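April, bench log, Kilov fit-out trial

Tran picking cell back up at 10:55 after the firmware change. Order lines now reach the packing bench already sorted, so the walk to the racks is gone and what is left by hand is exceptions and returns to shelf. Logged 90 exceptions over 3 shifts.

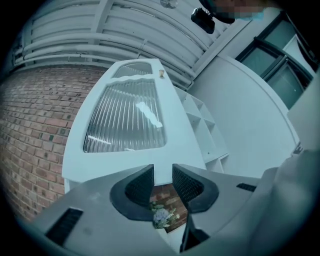

Noemi Oyelaran's point from handover stands: packers used to set their own pace and now the queue sets it. Botenov can buffer the feed. Asked them for a hold button at each bench, with no supervisor code.

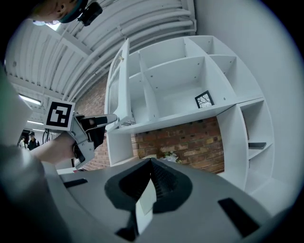 Returns to shelf stay manual for the present. The Oruvari planner treats every bay as a plain box with a clear front. The white unit has square and rectangular cubbies, a door that swings out, and a small black-framed picture leaning in one of the middle compartments. None of that is in the planner's model. Job cards need rewriting before the next roster, as "picker" no longer fits the work. Pay grade query still open.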